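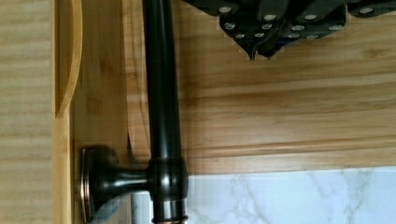

Oil-rubbed bronze hardware against a bamboo panel.

About Ivevetti

Ivevetti supplies replacement parts for kitchen and bath cabinets. We stock pulls, knobs, hinges, drawer slides, shelf supports, mounting screws and a limited range of drawer fronts cut to order. The shop and the warehouse share one building in Fevport. We do not design kitchens, install them, or sell complete cabinets.

The catalog currently lists 2530 part numbers. Most of them are replacements for hardware that the original maker has dropped or changed. A cabinet box will usually outlast its moving parts, and a kitchen with sound boxes and worn slides can be put back into service for the price of the slides. That is the work we are set up for.

How the company started

Ivevetti began as the spare parts counter of a cabinet shop. When the shop closed, the counter kept its shelving, its card index and its phone number. For the first years the index was on paper, sorted by hole spacing and then by projection. The online catalog still sorts that way by default. Customers who arrive with a broken pull in hand rarely know the maker or the style name, but they can measure from one screw hole to the other.

The old index also explains our numbering. The first group of digits is the center-to-center distance in millimeters, the second is the finish, and the third is the bin. Numbers ending in R are parts we have had remade.

What we measure

Every incoming lot is sampled before it goes into stock. For pulls we check hole spacing, projection, thread size and thread depth. Thread depth causes more returns than any other dimension. A screw that bottoms out before the head seats will leave the pull loose no matter how hard it is turned, and forcing it can strip the post. We print the usable thread depth on the bag label, along with the screw length that suits a standard drawer front.

For slides we check closed length, full travel, side clearance and hole pattern. Side clearance is checked at both ends. A slide that measures correctly at the front and tight at the back will bind once the drawer is loaded, and the fault is often blamed on the cabinet.

Finishes are compared with a retained sample under the same lamp. Painted and plated finishes should match the sample closely. Oil-rubbed bronze is handled differently: it is a dark finish over a warmer tone, and edges that get handled tend to lighten. We sort it into lots and ship one order from one lot where stock allows. If you are adding to an older set, send us one of the old pieces and we will pick the closest lot.
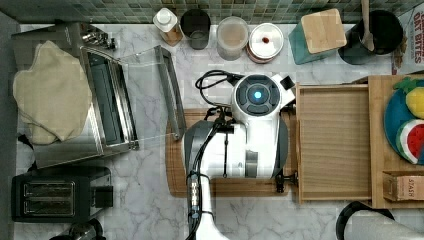
According to Listura, which has bought hinges and slides from us for its rental units, the labels are the main reason to reorder: "We can hand the bag to whoever is on shift. The screw length is on it, the spacing is on it, and the part goes on the first time. We used to keep a jar of odd screws and hope."

Listura also asked for slide pairs to be taped together, left and right, before bagging. We adopted this for all slides in January.

The Rastogi line

Rastogi is our own line of remade parts. A part goes into it when three conditions are met: the original is out of production, we hold at least one undamaged example to measure, and there are enough requests on file to cover tooling. The minimum run is 400 pieces. Below that the unit price climbs past what most people will pay for a hinge.

Rastogi parts copy the mounting dimensions of the original exactly. They may differ in ways that do not affect fit. Hinge cups are stamped in a heavier gauge, and plastic shelf pins with a history of shearing are replaced with steel. Each difference is stated on the part's page. The line now covers 9 hinge patterns and a smaller number of slides and latches.

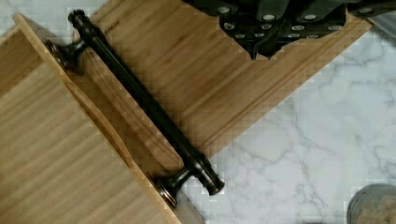
One reader of the Rastogi page wrote that the drawings were more use than the photographs and asked for all of them to be printable at full size, so that a pull could be laid on the paper and compared directly. The drawings have since been reissued that way. Set the printer to 100 percent and check the scale bar with a ruler before relying on the sheet - many printers shrink a page slightly by default.

Custom drawer fronts

We cut drawer fronts in bamboo, maple and birch. Fronts are supplied sanded, either bare or with a clear finish, and drilled or undrilled. If you want them drilled, give the hole spacing and the distance from the top edge to the hole line. We drill to those figures and do not center the holes by eye.

Bamboo fronts are made from strip board with the grain running the long way unless you request otherwise. Color varies between boards. Fronts ordered together are cut from the same board where the sizes permit.

Orders and returns

Stock orders placed before noon leave the same day, Monday through Friday. Cut fronts take longer, and the current lead time is shown at checkout. Unused stock parts can be returned within 30 days in the original bag. Cut and drilled fronts cannot be returned unless we made the error. In that case we recut the front and pay the freight both ways.
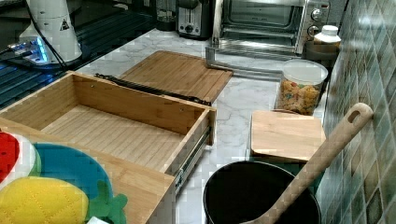

How do I find the right slide length if the old slide has no markings?
Measure the drawer box from front to back, leaving out the decorative front, and then measure the inside depth of the cabinet. The slide should be no longer than the box and must be shorter than the cabinet depth. If the result falls between two stock lengths, use the shorter one.

Visiting the counter

The Fevport counter is open on weekday mornings. Bring the old part if you have it, including the screws. Parking is on the loading dock side - the street door is kept locked. Identification of unknown parts is free at the counter and by mail, and samples sent by mail are returned with the order.

Page last revised June 7, 2024.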